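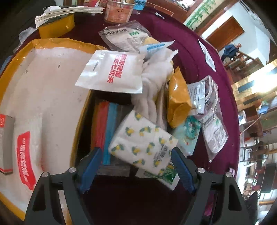

**Kevley opens orders for the Jemico hand-held gripper kit**

October 24, 2024. Kevley is very happy to announce that the Jemico, our hand-held gripper for recording everyday handling work, can now be ordered as a full kit, with the first boxes going out in December. We have been working toward this for a good long while, and we'd like to thank everyone who wrote in with questions along the way!

Each kit holds 3 grippers, 6 spare finger pads and a padded case, so a small team can sit down at an ordinary table in an ordinary home and get to work on the sort of things people really keep there: packets, bags, folders, soft fabric, a tray full of odds and ends.
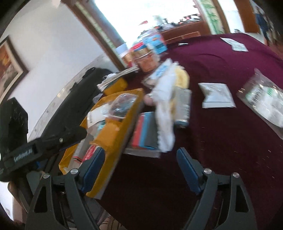
*By Ainhoa Moya, Kevley*

Robots that are meant to help around the house have to learn from crowded tables like this one, with its maroon cloth and its yellow tray, where paper, crinkly plastic and boxes all lie close together. Two jaws and a steady hand are what the Jemico brings to that job, and we think most people will feel at home with it after 20 minutes or so of practice.

Orders are handled by our partner Ostapchuk, and buyers in the Arlow area are warmly invited to collect their kits in person from our workshop there.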